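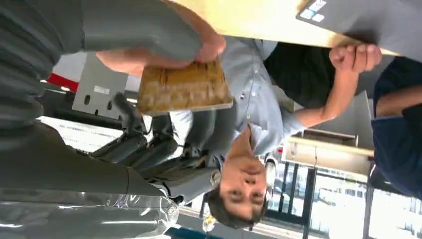 Chapter 3
Can It Do the Chores Yet?

Before you read

Write down the last chore you did. Now write down every single thing your hands did while you did it. Most students put "took out the trash" on the first line and then get stuck on the second. Keep your list, as you will need it for Section 3.4.

3.1 The promise and the sink full of dishes

Every few years somebody announces that the machine that does housework is almost ready. Your grandparents heard it. The date moves, the drawings get better, and people go on folding their own towels. This chapter asks a plain question: which ordinary jobs, in a home or on a shop floor, can a machine do today without a person standing by to help? The answer we will reach is a short list, shorter than the advertising would lead you to expect.

Some of the confusion comes from the word "do." A dishwasher does the dishes, in a sense. A person still scrapes the plates, loads the racks, adds the soap, and puts everything away afterward. The machine took over the scrubbing, the part that could be shut inside a box with hot water. The parts left outside the box are the ones that call for hands, and those are the parts a robot with fingers is supposed to take over.

Look at what such a hand is asked to handle. A wooden board with a person's hand still on its upper edge is a fair place to begin. The board is stiff and flat and will not change shape when squeezed, so it is about as friendly as an object gets. Even so, the fingers have to arrive at the right place and close hard enough to hold, and then the person has to decide when to let go. Two people passing a board to each other settle all of this without a word. For a machine, each step is a separate problem, and a mistake in one of them spoils the rest.

Now replace the board with a wet shirt.

3.2 What counts as success?

Suppose a company tells you its robot can pick up after a family. You should want to know several things before you believe it. How many times did it try? Who picked the objects, and who put them where they were? Did a person steer it from another room? What did it do with the thing it dropped?

Consider a trial run at the Pfister parts warehouse in Rurnville. A two-armed machine sold under the name Greltudness was set to clearing small items off the floor and into bins. Over one working week in September it made 710 attempts. It finished 116 of them with no help at all. The sales sheet printed afterward spoke of "hundreds of successful picks," and it could do so by adding in every attempt where a worker had nudged the item or restarted the arm. Nothing on the sheet was false, exactly. A reader who stopped there would still have come away with the wrong idea.

Note also where the trial took place. The floor was level, the lights stayed on, and the items came from a set of 27 that the builders had been given ahead of time. A kitchen after supper offers none of these comforts. A robot that does well in the first place may do poorly in the second, and the only way to find out is to try it there.

Picking something small up off the floor deserves a closer look, as it comes up in nearly every demonstration. The fingers must come down close to a hard surface without striking it. If they stop too high, they close on air. If they come in too low, they jam. A person feels the floor with a fingertip and slides. Many mechanical hands have little or no sense of touch and must rely on cameras, and the hand itself often blocks the camera's view just when the view matters most. Marking off a work area with tape, a common habit in test rooms, tells everyone where the job is supposed to happen. It does nothing to make the grasp easier.
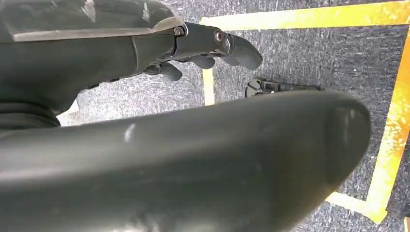

Hemant Yadav takes a kinder view of all this. In his opinion we are grading a toddler against a plumber, and a machine that gets one small object off the floor today could not have done so at any price when he was in school. He would have us watch how fast the numbers climb and worry less about where they stand. He adds that people forgave the early washing machine a great deal.

His point about speed is fair, and we return to it in Section 3.5. But a rising number is still a number somebody chose to report. The washing machine also had an advantage that is easy to miss: the owner could tell at a glance if the clothes were clean. With a general helper, the owner has to check each job in turn, and checking takes time too. If you must follow the robot through the house, you have traded one chore for another.

3.3 Easy for whom?

People tend to rank chores by how tiring or dull they are. Engineers have to rank them another way. Carrying a heavy crate down a straight aisle is hard on a worker's back and fairly simple for a wheeled machine. Finding the matching sock is nothing to a child and a long afternoon for a robot. Lata, a home helper announced with a price but no delivery date, was shown carrying crates. Its makers have yet to show it with socks.

Go back to the list you made at the start of the chapter. Beside each line, mark whether the object was stiff or soft, whether you could see it the whole time, and whether it would have mattered if you had dropped it. Bring the marked list to the next section, where we will begin with the soft things.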